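Paper hand towels or rolls for a small café kitchen?

Umut Işık

We run a small burger counter in Jelgate and get our paper goods from one wholesaler. They want to move us from centre-feed rolls to folded hand towels, sold in cases of 200 packs. We have two sinks and not much shelf space.
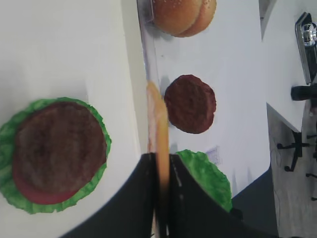

The rolls cost less per case but the staff pull off far more than they need. Has anyone switched, and did the bill go down?

Nneka Bassey

We switched in May. Usage dropped because the dispenser gives one sheet at a time. Check the fold before you order, as C-fold towels jam in a Z-fold dispenser.

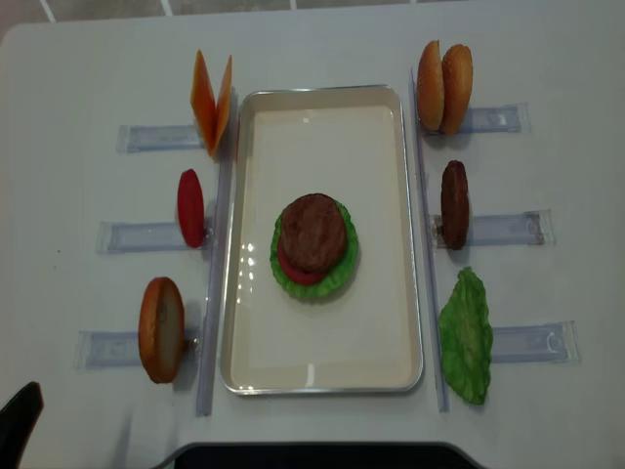 Lettuce, tomato and patty on the tray

Ask for a mixed case first. Bednarek in Curthorpe will split one if you collect it yourself. Keep one roll for spills, folded towels are no good for that. 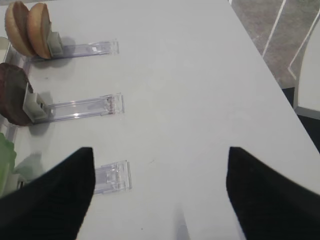 Keyvan Mahmoudi: I would stay with rolls and buy a lockable dispenser with a brake. Ours is a Flinska and it cut our order from five cases to two. The key is easy to lose so get a spare.

Kristaps Grigaitė

Depends on your supplier. Mine charges delivery under 107 so the cheaper towels cost me more. 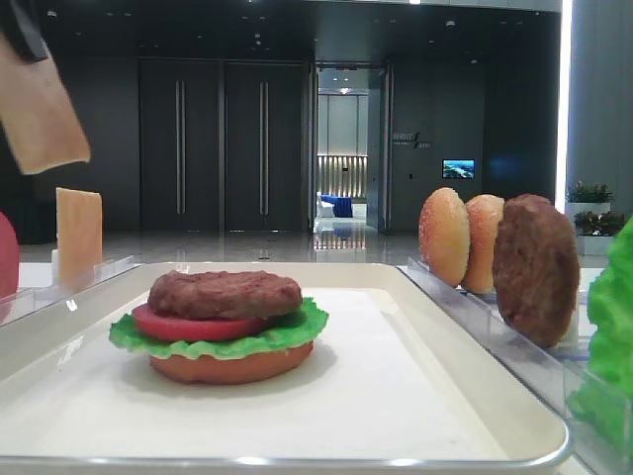
Cheese slice upright in its clear holder

Also look at ply. One ply is useless.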